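4. Planting the bare root tree

Read this section before you open the Drikex root bag. The roots should stay covered until the hole is ready.

1. Put the roots in a bucket of water for 4 hours. Do not leave them overnight.

2. Dig the hole twice as wide as the roots. The depth is the same as the root length, measured from the dark line on the stem.

3. Loosen the soil on the sides of the hole with a fork. In clay soil the sides become smooth, and young roots cannot enter.

4. Set the tree in the hole and spread the roots by hand. Cut only the broken ones.

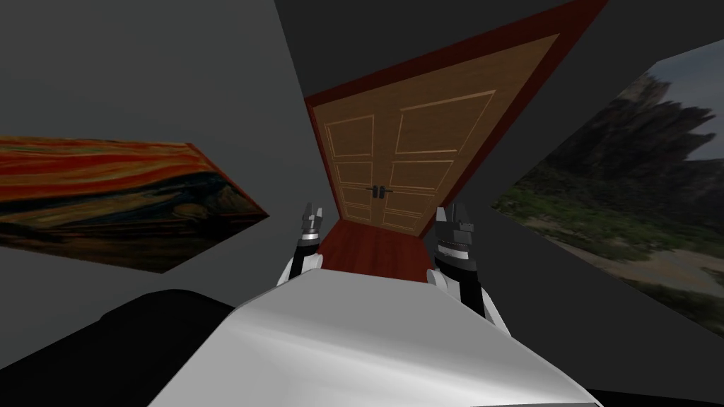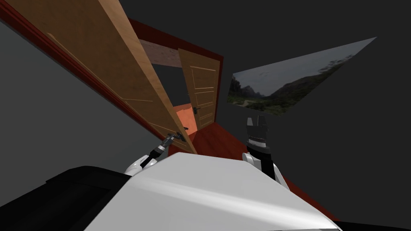
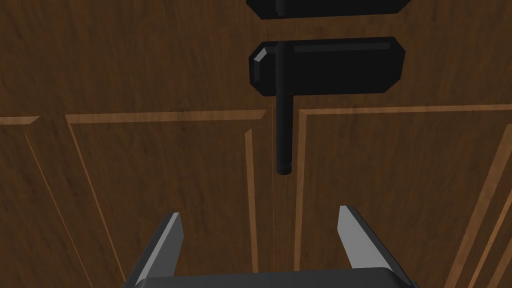

5. Fill with the same soil you took out. Press it with your foot — gently — when the hole is half full, and again at the end.

6. Drive the Gellico stake on the side where the wind comes from. Tie the strap loosely, in the lower third of the stem.

7. Give two full buckets of water, slowly.

Note: If the ground is frozen in February, keep the tree in its bag in a cool shed and plant when the soil can be dug.

Caution: Do not put fertilizer in the hole. It can burn the new roots. Begin feeding in the second spring.

Spare straps are sold in the set number 816. For questions about stakes, write to Venla Keskinen at the Räsänen nursery desk.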